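The Crossing to Skidmont
by Lutfa Kumarasinghe
26 Feb 2020

My uncle left me his boat and his dog in the same letter. The boat was called Karneo. The dog was called Bepari, and he did not like boats.

I did not know this when I went to Hutbridge to collect them. The woman in the harbor office gave me the keys, the papers and a bag of dry food, and she asked me if I had sailed before.

"On a lake," I said.

"With him?"

"No. We meet today for the first time."

She looked at the dog, and the dog looked at the door. Then she stamped my paper and wished me good weather.

Karneo lay at the far end of the pontoon, with the number 634 on her sail in my uncle's crooked letters. She was 40 years old, and she leaned a little to the left, like a person who carries a heavy bag. Inside she smelled of diesel and oranges. I found a chart of the coast with pencil lines on it, all of them from Hutbridge to Skidmont and back. He had made that trip every October. The distance was 70 miles, and in the margin he had written the times of the tides, and sometimes one word. "Fog." "Dolphins." "Cheese."
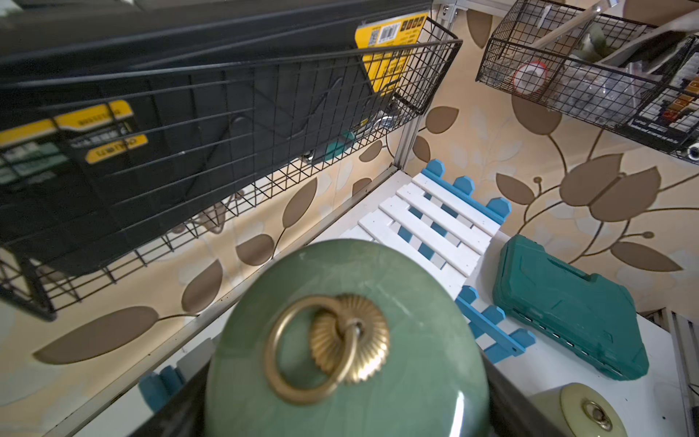

I had decided to sail her to Skidmont myself, although my brother offered to pay for a truck. He said that a truck does not sink. I told him that Uncle never put her on a truck in his life, and my brother answered that Uncle also never went to a dentist.

So I bought a new rope, soup in cans and a life jacket for a medium dog. Bepari let me put it on him. He stood very straight and did not move a leg. When I opened the buckle again he lay down under the table in the cabin and turned his face to the wall.

We left at four in the morning because of the tide. It was dark and there was a small wind from the land. I was so afraid of hitting the other boats that I forgot to be afraid of the sea, and when I remembered it, the harbor lights were already behind us.

Bepari was sick before the first buoy. I cleaned the floor and said sorry to him. He was sick again after the buoy, and that time I did not say anything, for I was sick myself, over the side, with one hand on the tiller. 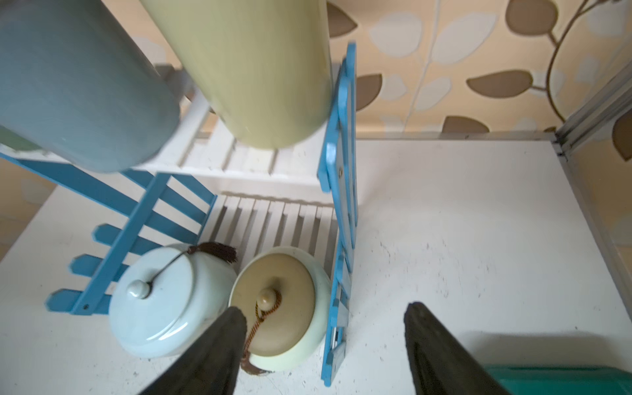

Pale-blue jar with a dark brown tassel on the lid.

When the sun came up it was easier. The water turned from black to gray and then to a green that I had not seen on the lake. I ate a dry cracker. I gave one to the dog, and he held it in his mouth for a long time before he decided that it was food.

"We are doing well," I told him in my uncle's language, which I speak badly.

His ears went up. It was the first time that he looked at me and not at something behind me. I understood then that all the day before I had been talking to him in the wrong language, and that he had probably thought I was talking to other people.

After this I spoke to him the whole morning. I used every word I had. I told him the colors, the days of the week, the names of vegetables. I recited a song about a frog that my grandmother sang when she washed our hair. When I did not know the word for something I made one. He came out from the cabin, one step, then another step, and he sat down against my boots.

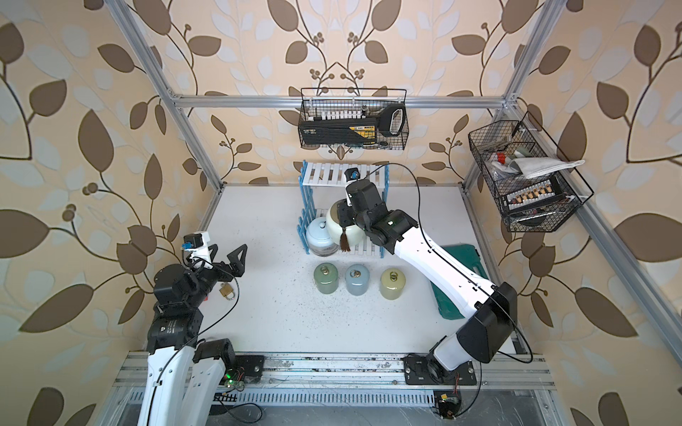 At noon the wind stopped. The sail hung down and Karneo turned slowly around, as if she was looking for something she had dropped. I started the engine. It ran for some minutes, coughed, and was quiet. I opened the cover and looked at the engine, and I believe I looked at it in a very serious way, but I did not know what I was looking for.

Bepari came and stood next to me. He put his nose on a small metal lever behind the filter. Then he looked at me, and he put his nose there again.

I will not say that a dog can repair an engine. There was a biscuit behind the lever. I could see it when I bent down, a very old one, gone green. But to reach it I had to push the lever, and when I pushed it the fuel ran again, and the engine started at the second try. I gave him a fresh biscuit and threw the old one to the gulls. They did not want it.

In the afternoon I took the pencil and looked for a free place in the margin of the chart. There was not much room. I wrote the date very small, and after it I waited for my word. I thought of "Engine" and I thought of "Biscuit." My uncle would have known at once. He was a man who sent postcards with no greeting, only "Rain here" or "Good shoes."

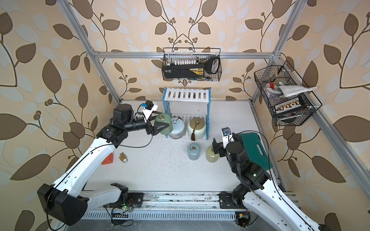 Sage-green jar, with a brass ring handle on its lid.

We saw Skidmont when it was nearly evening. First the church, then the cranes, then a row of low houses, yellow and white. Bepari stood up before I had seen anything. He put his front paws on the bench and made a sound I had not heard from him, a kind of long question.

On the harbor wall sat an old man with a bucket. When we came near he got up, with some trouble, and took off his hat. He did not look at me. He looked at the number on the sail, and at the dog, and then at the place by the tiller where I was standing.

I threw him the rope, too short. I threw it again, and he caught it and tied it without looking down.

"He is not with you," the man said.

"No," I said. "I am his niece."

He nodded several times. Bepari jumped over the rail in his orange jacket, and ran in circles around the man, and pushed his whole head into the bucket. The man let him do it. Then he reached inside his coat and brought out something wrapped in newspaper, and he held it out to me over the water.

It was cheese.

I took it with both hands. I asked if he would like to come on board and eat it with me, and he asked if there were still only two cups.

"Two," I said. "But there is a bowl."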